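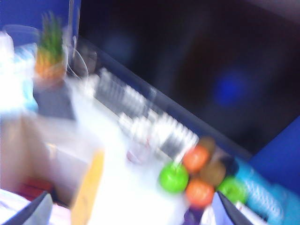 Visit report: Lorkberg shared workshop, 18th November

The Lorkberg group builds small arms on ordinary office desks. I went to see Hedvig Vik's two-finger gripper, started in July and now on its second set of fingers. The first set, printed at Haltton, flexed too much at the tips.

Payload is 70 g short of the original target. Vik blames the wrist servo and has left it alone for now. Total spend so far is 947 euros, motors included. A complete arm from Hedlund was quoted at 1630.

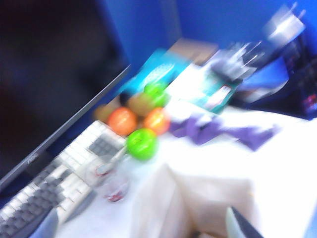
Fruit cluster beside the keyboard, gripper fingers at the lower edge.

Control runs on a used desktop PC under Lurley, the group's own motion software. Rosalie Egger maintains it. Her main complaint is latency on the wrist camera — about 18 ms more than the fixed one — and she wants both streams on the same clock before anyone tunes the grasp again.
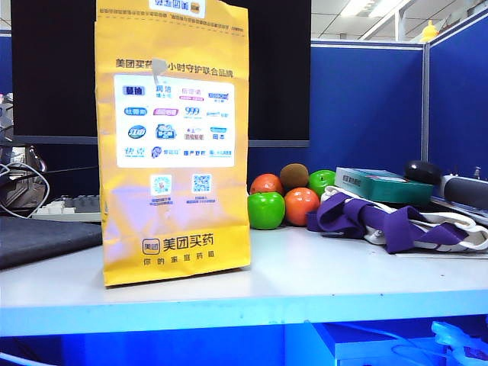
The clock fix needs a new trigger board, which was on order when I left. Egger expects to rewrite the calibration routine at the same time, as the current version assumes a rigid mount and the bracket has some play in it. Drawings for the bracket are on the group's server. The finger files are not, pending a change to the pad thickness.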